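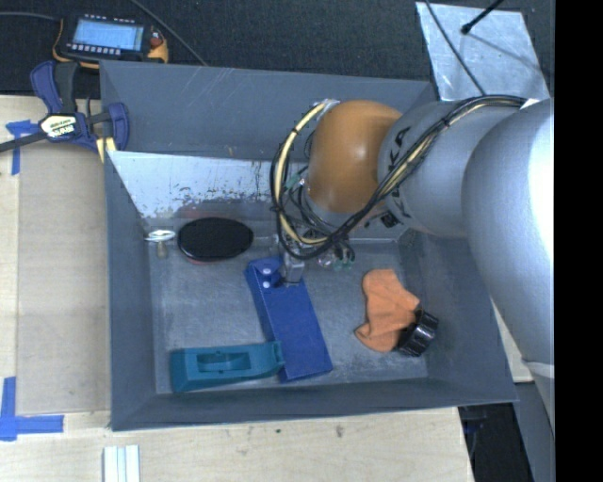

Our son is nine and wants to go to sleepaway camp at Eltness next summer. The packing list asks for one soft duffel and one open bin for under the bunk. I have a big gray bin like this one, with sloping sides and plenty of scratches. Does a beat-up bin matter, and when do we need to sign up?

Posted by Jelle Prins in Camps > Overnight > First-Time Parents

Hilde Jacobs
Scratches are fine. What matters is the height, so call the office and ask how much room there is under the bunks. Put his name on two sides. Sign-up opens in January and returning families go first. My daughter's session had 64 kids and the younger cabins filled up before the older ones. Send the deposit with the form. The health form can come later, but it needs a doctor's signature.

Bram Desmet
we just used a duffel, no bin. never heard anything about it

Ilse De Haan
Ask about the bus too. It was $40 extra each way for us and wasn't on the first bill.

3 answers | 9 shares
Last updated August 11, 2022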